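Setting up and maintaining the two-arm tidying cell
Project report, Kedska lab course
Supervisor: Rainer Kröger
Submitted August 1, 2019

1. Task

Our group took over the tidying cell in February. The cell is a mobile base with two arms, and the job it is meant to do is picking litter up off a carpeted floor and putting it in a bin. We did not write the control software. Our part was to get the machine back into regular use, keep it running and write down what we did so that the next group can start sooner than we could.

2. Condition at the start

The previous group left a folder called Mustalex with the settings and a short log. The log stopped after 163 entries. The left gripper closed off centre, and the right wrist cable had been taped in a position where it was pulled tight whenever the wrist turned fully. Two screws were missing from the cover of the right elbow. The emergency stop worked.

3. Grippers

We took the left gripper off, cleaned the guide rail and found carpet fibres packed behind one of the fingers. After cleaning, both fingers moved evenly again. We then set the zero position with the fingers closed on a 2 mm feeler gauge, as the Virell handbook says, and saved the new value. The right gripper only needed cleaning. Fibres came back faster than we expected, so we now brush both grippers at the end of each day. That takes a few minutes.

Closing force was harder. With the old value, thin wrappers slipped out during the lift. We raised the value in small steps up to 423 in the controller's own units and left it there. Above that the motor became warm in longer runs.

4. Cables

Most of our stoppages had to do with cables. A cable that is too short pulls on the connector, and one that is too long gets under the base or catches on a finger. We removed the tape on the right wrist and fixed the cable with two soft ties, leaving a loop the width of a hand. On the left arm the loop has to be larger, as that arm reaches further down and out to the side.

Before each session one of us moves both arms by hand through the full range with the power off and watches the cables. We added this check to the start list after a connector came loose in the middle of a run.

5. Test area

We tested on the carpet next to the sofa, with a small lined wastebasket and empty sweet and snack wrappers. The bag has to be folded well down over the rim — otherwise a finger can hook it on the way out. 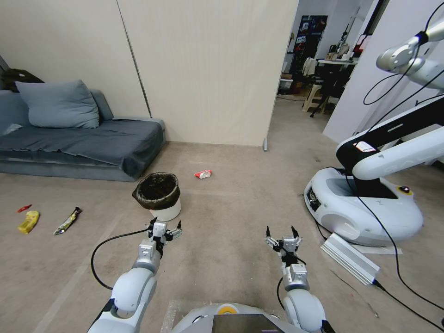 Positions were changed by hand between runs. In total we logged 789 picks over the project, spread over roughly 2000 minutes of running time. Flat wrappers were the most difficult, because the fingers pushed them along the carpet. Crumpled ones were usually gripped at the first attempt.

6. Open points

The cover screws are on order from Bachmann and had not arrived when we finished. The left shoulder makes a faint clicking noise at low speed. We could not find the cause, and it did not get worse. The brush and the feeler gauge are in the top drawer, together with the spare ties.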